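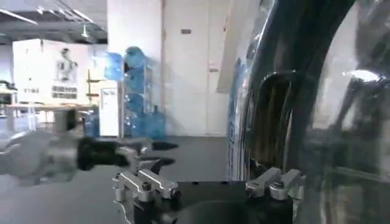

Drilleck Open Day Recordings

README

Contents
This folder holds the recordings from the open day at the Drilleck workshop in November. Visitors could watch the two-arm robot handle packaged goods, and in the afternoon they could also guide it themselves. There are 699 episodes in total, all from the wrist cameras.

Folders
demo/ — episodes driven by Esther Mushi and Valdir Falcão
visitors/ — episodes driven by guests, after a short introduction
notes.txt — remarks written during the day, partly in German

Each episode has 1166 frames or fewer. Longer ones were split, and the parts have the same number with a letter behind it.

Known problems
The arms move faster in visitors/ than in demo/, so motion blur is frequent there. Shiny packaging gives strong reflections when it comes near to the camera. We did not filter these frames. In 5 episodes the gripper state is missing, they are listed at the end of notes.txt.

The room was not changed for the event. The water jugs, the rack and the door are in the background of many episodes, please consider this if you train on the data.

Use
Free for teaching and research. Please do not publish the visitors/ part again without asking — Dörte Schmieder keeps the consent forms.

Questions about the format go to Spyros Balaskas.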